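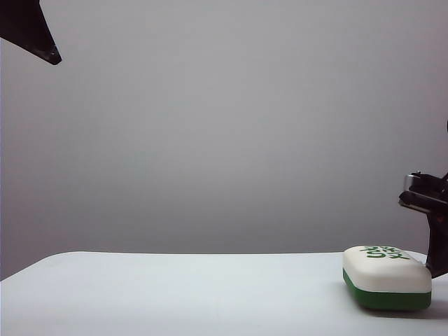

Side view of the tabletop with the green and white test object and the gripper.

Illmont Manipulation Software: Progress Report to the Perden Fund
8/15/25

Dear friends at Perden,

Thank you again for your patience over the summer. We promised you a report when the new planner was running on the arm, and we are glad to say it is, although getting there took us a bit longer than the schedule we showed you (more on that below, and we hope you will bear with us).

Where the software stands

The work you are paying for comes down to one question: can the arm come up to a small object with rounded edges and choose a sensible place to put its fingers without a person marking that place first? Our planner, which we call Millet, now takes its object outline straight from the perception code. Until this spring the two talked through a file on disk, and we lost a good deal of time to stale outlines. They now share one message queue, and the whole loop from picture to motion plan is down to 7 steps from the long chain you saw on your last visit.

We have logged 301 approach runs with the new loop. Most of the stops came from perception. When the wrist camera gets very near an object, the outline goes soft, and the old code would guess at an edge and carry on quite happily. Millet now holds its last good outline from the fixed camera and uses the wrist view only to correct sideways position. Strong color boundaries help a great deal with that. A wide green band against a pale body is still easy to find up close, even when the rest is a blur, while a soft shadow on a white table remains our most stubborn source of false edges.

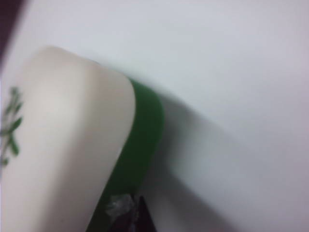
What slipped, and why

Shadow handling was due in the last period and is still open. We tried 3 approaches and kept the simplest, a check that compares the two camera views before the outline is passed along. It works well enough for slow approaches, and we would like more time before we trust it at full speed.

The replay tool, Nitutano, is over a month behind as well. It lets anyone on the team step through a run and see what the planner believed at each moment. We underestimated how fiddly it would be to line up the clocks on both cameras, but the timing code has now been merged and the viewer is usable, if a little plain.

Next period

We plan to finish the shadow check, add 5 more object shapes to the regular test set, and send you a copy of Nitutano with sample logs in December. Spending is in line with the revised budget, and we are not asking for any change to it.

With warm thanks from all of us at Illmont

Contact Illmont | © Illmont | Back to top
3 comments | 7 shares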